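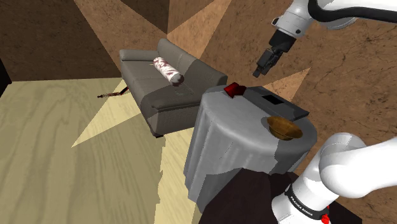

Start pose, living room layout, Franka arm by the round table

How many demos per layout before I add a new one?

Posted by votton_kid

I'm collecting teleop demonstrations in simulation for a pick and place policy. The task is "pick up the red box and put it in the wooden bowl." Each episode starts with the gripper empty above the table, like in the render at the top. I drive the arm with a 3D mouse and record joint states, gripper width and two camera views.

So far I have 500 demos, all in this one room. Object positions on the tabletop are randomized by a few centimeters at reset. The policy does fine in this room and falls apart when I load a different one, even with the same table and the same objects on it. Changing the wall texture alone is enough to make it miss the box.

My first plan was to keep recording here until the numbers looked better. A labmate in Gurville told me to stop and spread the demos over more rooms. I can only record in the evenings, so I'd like to know which is the better use of my time before I start again. Also, do I need to move the sofa and the pillow around too, or only the things on the table?

Perrine Charpentier

Your labmate is right. 500 in one room is plenty for this task and most of them are probably doing very little for you now. I would go with 16 rooms and split the effort evenly between them.

What I vary, in the order I think it matters:

Wall and floor textures.
Lighting direction. You have hard triangular patches of light on the walls and the floor, and if those never move the policy can use them as landmarks. Move the light at every reset.
Camera pose, by a small amount.
The tablecloth. Yours is grey, and so are the sofa and the flat thing at the back of the table. Try a few other colors.
Where the objects sit. A few centimeters is too little. Let the box and the bowl trade sides.

The sofa can move, but I wouldn't spend an evening on it. If it is in the camera view, randomize its angle and leave it at that. Same for the pillow.

One more thing on start poses. If every episode begins with the arm in the same place, add some noise there as well. We had a policy on the Fludham set that only worked from its home position, and it took us until November to notice.

Hold out 3 rooms that you never record in, and only test on those. Testing in rooms you trained in will tell you everything is great.

dimitriou_fan

just replay the demos you have with new textures. no need to record again

votton_kid

Would that work with the images? I saved the rendered frames as video.

Perrine Charpentier

It works if you also saved the full simulator state, or the starting state plus the actions and your simulator is deterministic. Then you set the state at each step and render again with new walls and lights. The videos by themselves won't help. Joint states don't tell you where the box was.

It also only covers looks. If you want the bowl somewhere else, the old arm path ends in the wrong place and you need a new demo — or a tool that cuts the path into pieces and shifts them to follow the objects.

votton_kid

I have the seed and the actions for each episode. Replayed 9 of them and they all end with the box in the bowl, so I'll render those again with new walls first and record new ones for the layout changes. Thanks.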